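Learning to sew leather by hand, where do I start?

Posted in Crafts and Mending, 30 May 2021

Vavetitz

Hello all! I've been given a big bag of leather offcuts by my aunt, who used to make handbags, and I am itching to get going. So far I've done one key fob and one very wonky card holder. I love it already, but my stitches lean all over the place on the back and the thread keeps going fluffy before I reach the end of a seam. I'm using ordinary polyester from my sewing box, doubled, and one needle. Do I need special thread? And is there a trick to making the back look like the front? I'd like to make a glasses case next, if that isn't too ambitious.

3 replies

Vangelis Tsakiris

Oh, you're in for a treat, and a glasses case is a lovely second or third thing to make. Go for it!

The leaning stitches are down to using one needle. What you want is saddle stitch, where you have a needle on each end of a single length of thread and both of them go through every hole, one from each side. It feels like patting your head and rubbing your tummy for the first evening and then your hands simply get it. Pass the right needle through first, pull a bit, then bring the left one through the same hole, always on the same side of the first thread. If you swap sides halfway along, the back goes wobbly. I did a whole belt that way once and still wear it.

Use blunt needles (harness needles, size 2 is good for thicker thread) and make the holes beforehand with an awl or a pricking iron. You shouldn't be forcing a sharp needle through anything. For spacing, 5 mm is very forgiving for a beginner and looks nice and chunky on a glasses case, though you may want it finer once your eye is in.
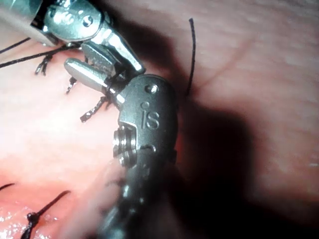

As for thread, yes, please do treat yourself to some proper waxed linen or waxed polyester. The fluffiness comes from the thread rubbing through the holes again and again, and wax makes a huge difference. If you've only got unwaxed, pull it across a lump of beeswax a few times. Cut it four times the length of your seam, maybe a touch more if the leather is thick, and if you end up with a silly long tail you can always use it for another key fob.

To finish, go back on yourself two or three holes, trim close, and for polyester just touch the end with a lighter (quickly!). Linen doesn't melt, so a dab of glue there instead. Then tap the whole seam gently with a smooth hammer. I can't tell you how satisfying that is, everything sits down flat and suddenly it looks like something from a shop.

Do post the glasses case when it's done!

Fistley

What he said about two needles. Also get a clamp. I held everything between my knees until April and my back was not happy. You can make one from two bits of wood and a bolt.

Grisutora

Can I add something about the offcuts? Handbag leather is often quite soft and stretchy, so for a glasses case I'd glue two layers back to back and leave them under some heavy books overnight before you punch any holes. A soft single layer will pull in along the seam and you'll get a sort of frill. Contact glue is fine, thin coat on both sides, window open.

Make a paper pattern first and try it with your actual glasses inside. Mine came out 8 mm too narrow and is now a very smart pen holder :)

Vavetitz

Thank you, this is brilliant! Two needles and some beeswax ordered, and I've got a paper pattern pinned up already. Will report back.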